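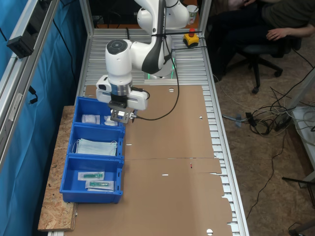
Supply table, three blue bins. Masks in the middle one, wrapped syringes in the near one.

Dasville supply room - table and bin check, with comments
Friday walk-through, started 4 pm. Same form as the Baxter Street room so some lines don't apply here, marked n/a.

Marks: OK = fine. FIX = needs doing, see comment. ASK = don't know, somebody tell me. n/a = skip.

PART A - TABLE TOP

1. Table steady, doesn't rock when leaned on. OK
Comment: leaned on both ends. Fine.

2. Covering flat, no lifted corners. FIX
Comment: cardboard is an opened out box, creases and flaps still on it. Right side flaps hang over the metal slats. Sleeve caught on one twice while I was writing this. Either trim them or tape down flat. Tape is quicker.

3. Covering clean enough for sealed items. OK for sealed, no for anything open
Comment: cardboard can't be wiped. Keep it to wrapped stuff only. Would still like a wipeable mat, asked for one in July, no answer from Bukdale. Asking again.

4. Holes and cut-outs in the covering not a problem. FIX
Comment: there are holes in it. Small items can slide under an edge. Lift the sheet when you do the monthly clean and look underneath. I didn't lift it today, no time.

5. Edges of cardboard not fraying into bins. OK

6. Table edges, no sharp metal showing. OK
Comment: ran a glove along the front. Nothing snagged. Didn't do the back.

7. Board under the bins sound, not splintering. ASK
Comment: the particle board sticks out past the table edge on the bin side. At hip height. Anyone walking by with a tray will find it. Can it be cut shorter or pushed in? Also the rough edge should get a strip of tape if it's staying.

8. Walkway beside table clear. OK
Comment: clear at 4 pm. Was not clear this morning - delivery boxes. Moved before I started.

PART B - BINS

9. Bins in a row, touching, not tipped. OK
Comment: pushed each one with a finger, they shift a bit. Would sit better with a stop strip along the front. Low priority.

10. Bins whole, no cracked lips or broken sides. OK
Comment: looked at all three. Slots along the rims collect dust, cotton swab gets it out. A cloth doesn't.

11. Bins labeled on the front. FIX
Comment: labels please. Everybody here knows the order, the weekend people don't. Big print, one word each. Label printer is in the Fenovau cabinet, second shelf, tape cartridge was low last time.

12. One kind of item per bin. FIX
Comment: this is the main one. Things move around during the day and the bins don't end up how the form says. Put back in the bin you took from. If unsure leave it on the table and somebody will sort it - better a loose item than a wrong bin. Wrong bin gets grabbed without looking.

Last sorting, most of it back in, one white piece still out front on the cardboard:

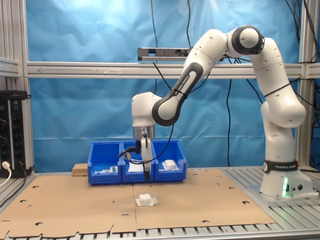

13. Nothing overfilled, items sit below the lip. OK
Comment: low front lip on these, so don't heap them. When an item slides forward it goes straight over. Fill to half and top up more often. I know it's a pain.

14. Nothing stored between or behind bins. OK
Comment: checked with a flashlight. One pen cap. Removed.

15. Small block left of bins. ASK
Comment: what is it for? If it's a spacer, write SPACER on it. If it's scrap, toss it. It gets picked up and put down by everyone who passes.

PART C - ITEMS, MASKS

16. Masks stacked flat, same way up. FIX
Comment: stack them flat with loops tucked to the sides. Loops hang over the lip and then one mask drags the next one out with it. Onto the floor = trash, no dusting it off.

17. Stock behind the bin OK for the month. OK
Comment: more than 2000 in the back stock going by the shelf card. Didn't count, didn't open boxes. Card is the count.

18. Open boxes used before new ones. FIX
Comment: two open at once on the back shelf. Finish one. Date on the box when you open it, marker is on the string.

19. Any mask that's been handled bare handed goes out. OK as far as I know
Comment: honor system. Sign is up.

PART D - ITEMS, SYRINGES

20. Every wrapper whole. OK
Comment: went through the bin one by one, both sides. If the wrapper is creased hard across the seal pull it too, don't debate it.

21. Dates readable and good. OK
Comment: short dates to the front. Someone has been putting new ones in on top. Take the old out, new in under, old back. Takes ten seconds.

22. Laid flat, not standing. FIX
Comment: standing ones were poking up at the back wall of the bin this morning. Laid them down. Flat, side by side, wrappers not folded under each other.

23. No unwrapped item in the bin ever. OK
Comment: not even "just for a second."

24. Sharps box within reach of table. n/a
Comment: not used in this room. Baxter Street line only.

PART E - ITEMS, PADS AND SMALL PACKETS

25. Pouch sealed on all four sides. OK, but read this
Comment: what we want to see is a white border all the way round and the pad sitting inside it under the clear part. Press lightly with a thumb. If air goes out of it anywhere it's a fail. A bit of ripple in the border by itself is not a fail, last time somebody threw out a whole handful of good ones over it. Ripple that runs through from the inside to the outer edge is a fail. Hold to the light if you can't tell.

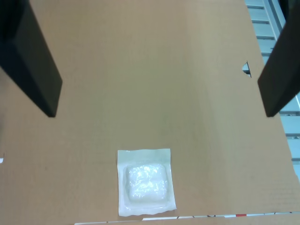 Sealed pad in its pouch. Slight ripple along the bottom border, the kind meant in line 25.

26. Window side up when laid out. FIX
Comment: window up so you can see the pad without turning it over. Half of them get laid face down. Also don't slide them along the cardboard, pick up and set down.

27. Pad looks even, no spots, no shifting to one corner. OK
Comment: checked the ones that were out. Rest on the next round.

28. Packets not bent to fit the bin. OK
Comment: they fit flat. If they don't, bin's too full, see 13.

29. Pulled items go in the pull tray and get written down. FIX
Comment: tray had things in it, sheet had nothing on it. So no idea why they were pulled. Write one word. "Seal." "Date." "Floor." Enough.

30. Dropped packets. FIX
Comment: rule is out, wrapped or not. Two people told me two diffrent rules. It's out.

PART F - ROOM

31. Light over table good enough to read dates. OK
Comment: fine in the middle, dimmer at the far bin. Ok for now.

32. Hand gel full and working. FIX
Comment: pump stuck. Swapped with the one by the door, so now the door one needs replacing.

33. Gloves in S, M, L. FIX
Comment: no M. Of course.

34. No food or drink on or by the table. OK

35. Loose cords kept off the table top and out of the bins. OK
Comment: keep slack up and tied back. Not lying accross the packets.

36. Trash emptied, lid closes. OK

37. Fenovau cabinet locked, key where it should be. OK
Comment: key was in the box. Hinge on the left door squeaks, can live with it.

38. Floor under table clear. OK
Comment: one packet under there, see 30. Out.

PART G - COUNT AT CLOSE

Table bins only, back stock is on the shelf card. Write what was put out and what was signed for.

Masks put out at opening: 13
Signed for plus left: 13
Difference: none. Good.

Syringes: not counted, sheet was missing. New sheet is on the clip now.
Pads and small packets: not counted, same reason.

Do the count with the bins in place. Don't tip them out on the cardboard, you lose the order and then spend twice as long putting back. Start at the left bin and go right, finish one before you touch the next. Masks by the fold, lift each one clear of the loops under it so you don't get two and call it one.

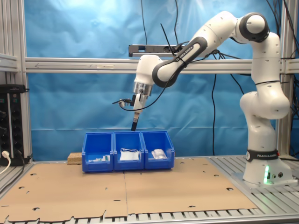
And write the number down before moving on, not at the end from memory. If you get interrupted start that bin over. Two people is better, one counts and one writes, but most nights it's one and that's allowed.

TO DO FROM THIS ROUND

Tape or trim cardboard flaps, line 2 - Monday shift can do it
Bin labels, line 11 - check tape cartridge first
Board end by the walkway, line 7 - need a yes from Bukdale before anybody cuts
Mask stack and loops, line 16 - done while I was here, keep it that way
Pull tray sheet, line 29 - new sheet is up, please use
Gel for the door, line 32
Gloves M, line 33
Block, line 15 - still want to know

Lines 4 and 27 only half checked, do these first next round.
Copy goes on the clip by the cabinet, old one in the folder. Don't throw out the old ones.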